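Budgeting for a second pair of grippers

March 23, 2019

I said in January that I would write up what the hand-held grippers cost us once the numbers had settled. They have settled enough. Several people asked, most of them with a purchase form open in another window, so this post is mainly arithmetic and lead times.

The starting position: we had one pair of hand-held grippers, bought as a finished set from Mustow, and a queue of people wanting to use them. Cloth handling is slow work. A knitted top takes longer to fold than a box takes to stack, and the pair was booked out every afternoon. Liis Adomaitis had been keeping the booking sheet and asked, reasonably, whether a second pair would cost less than the waiting did.

We looked at three routes. The first was to buy the same set again. Mustow quoted 2,365 for the pair, without cables, without spare pads, and with delivery quoted separately. All figures here are euros before tax. The second was to buy the printed parts and the metal hardware as a kit from Lapiņa and assemble it ourselves. The third was to print everything in house. I dropped the third early. Our printer is shared with two other groups and I did not want to plan a purchase around somebody else's queue.

The kit was 435 per gripper. That is the number which gets quoted in meetings, and it is misleading on its own. It covers the body, the linkage arms, the pivots and the screws. It does not cover the sensing, the mounting plate, the cable, or the day and a half of assembly that Darius Oprea put into the first one before he was happy with the play in the joints. The second took him an afternoon.

Our ceiling for the whole exercise was 2,000. Above that figure the request goes to a different approver and joins a different queue, and in our building the second queue is measured in months. I would advise anyone planning a similar purchase to find out where that line sits before asking for quotes. We did it the other way round and had to ask Mustow for a revised offer, which came back at the same price with a longer warranty.

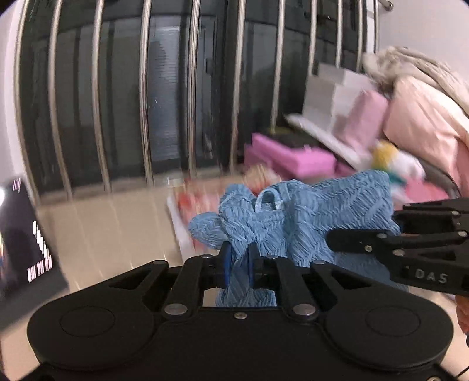
Pads are the item I underestimated. The soft inner faces of the fingertips are consumables and should be budgeted as such. On hard objects they last well. On textured knits they pick up fibre, the grip changes, and by the time an operator notices, the last hour of work is suspect. We now replace them on a schedule. Ghada Haddadin wrote the schedule after going through her notes from the first pair, and it comes to 31 sets for the year across both pairs. Buy them in one order. Ordering in small lots nearly doubled the unit price once postage was counted.

Cables are the second item. Ours fail at the connector end, where they flex against the wrist. I have put one spare per gripper in the budget and would put in two if the line allowed it.

The third item is test material, and this one caused some discussion with accounts. If the tool is meant to handle household goods, you need household goods, in quantity, and they wear out. Clothing stretches. Boxes go soft at the corners. Mwanaisha Makokha suggested a separate line under general supplies, claimed quarterly, and it went through without comment. Our previous attempt, filed under laboratory equipment, produced a long exchange about whether a cardigan is a fixed asset.

Floor space we did not budget for at all. Two people working the same garment need more room than I had allowed, and the piles need somewhere to go. We have since moved the shelving. No cost, one morning lost.

In the end we took the Lapiņa kits and stayed under the ceiling, with labour counted at the internal rate. If labour is charged out at a commercial rate where you are, redo the sum, as the finished set may well come out ahead. I also asked Pukau for a quote on assembly only. They were prompt and polite and wanted a minimum order of more units than we have hands.

Lăcrămioara Manole has asked for the spreadsheet. It needs the column headings tidied and one formula fixed (postage is added twice in the pads row), after which I will put it on the shared drive with the kit's parts list. The next purchase is a charger and storage case, for which I have one quote, from Ullotetti, and am waiting on another.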